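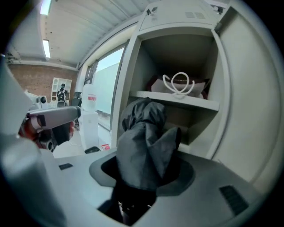
The Hole at Tolska

I got the job at Tolska on a Monday, and by four in the afternoon I had worked out that my whole life was now a round hole. You put the cloth in the hole. That's the job! Dark grey stuff, mostly, yards of it, and it never wants to go. You shove it down and it stands back up in a great twisty heap, like a cat being put in a carrier.

My mum asked what happened at the other end and I said I had no idea. The chute went down to the Multbridge side of the building, and we weren't on speaking terms with Multbridge (something about a Christmas party, before my time).

Then in my second week my good grey scarf went down with the rest. My nan's scarf! I had my arm in up to the shoulder, cheek squashed on the plastic, swearing into the dark, when I felt something tug.

A very small tug, quite polite. I let go – wouldn't you? – and went and sat by the cabinet for a bit.

Next morning the scarf was on my chair, folded in eight and smelling of somebody else's laundry powder. I put a packet of Tim Tams down the hole at lunch. The wrapper came back on Thursday, folded the same way.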